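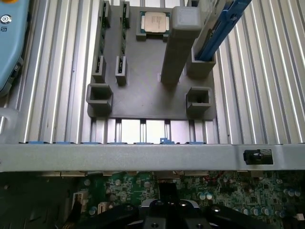
Unit 2: Good Practice for Robotic Assembly of Circuit Boards

Course handout, Department of Applied Automation, Wikusthorpe Technical College
Prepared by Nikau Bright

Purpose

This unit sets out the rules that apply to all students working in the assembly cells. The task used throughout the unit is the placement of a processor and two narrow circuit cards on a motherboard. The parts are presented to the robot on a printed fixture plate resting on aluminum rails, and the motherboard lies on the gripper's side of the plate. Students should read the handout in full before their first cell session on Thursday.

2.1 Presentation of parts

Every part must have one assigned place on the fixture plate. The processor is laid in its holder with the metal heat spreader facing up. The cards stand upright and are held at both ends by slotted clips. A card that leans in its clips must be reseated by hand while the robot is stopped. It must never be corrected by pushing it with the gripper.

Sockets with no part assigned to them are to remain empty. They may not be used to store screws, caps or hand tools, even for a short time. Any tool that has its own socket on the plate is returned to that socket after each use.

The holders are produced in the college workshop to the Mok pattern. A holder that is cracked, warped or rough on its inner faces is withdrawn and reported on the fixture sheet. Students may not file or sand a holder to make a part fit.

2.2 Handling and static control

A wrist strap must be worn and tested before any board, card or processor is touched. Boards are held by their edges. The gold-colored contacts of a card must not be touched with bare fingers, and they must not be closed in the gripper. If a contact has been touched, the card is set aside and the instructor is informed.

Boards and processors issued for this course are training stock. They are nevertheless to be treated as if they were intended for delivery to a customer, and damage is recorded in the same way.

2.3 Approach and clearance

The tall parts of a fixture determine the safe travel height of the gripper. Before writing a path, the student measures the highest point on the plate, including any tool standing in a socket, and enters that figure in the cell record. Travel between the plate and the motherboard takes place above this height. The gripper descends only when it is directly over the pick or place position.

Particular care is required near capacitors and loose wires. Wires that lie across a planned path must be moved before the program is run. The open fingers of the gripper take up more room than the part they carry, and clearance is to be checked with the fingers both open and closed.

2.4 First run of a new program

A new or edited program is run at reduced speed, with one student at the stop button and a second student watching the gripper. The student at the stop button has no other duty during the run. Full speed may be used only after the instructor has signed the cell record.

A change of fixture, gripper fingers or board type counts as an edit to the program, even where no line of the program has been altered.

2.5 Records

The cell record is kept in the Postard binder at each station. Entries are made in ink at the time of the work. Each entry gives the program name, the measured travel height, any part dropped or damaged, and the initials of both students. Gripper fingers are inspected after every 400 cycles and replaced after 3,000, whether or not wear can be seen.

Required before the next session

Read the Pokanmont cell manual, chapter 2, on stop functions and restart. Prepare a written path plan for the two cards, showing the travel height and the order of picks. Plans are to be handed in at the start of the session. Students without a plan may observe but may not operate the cell.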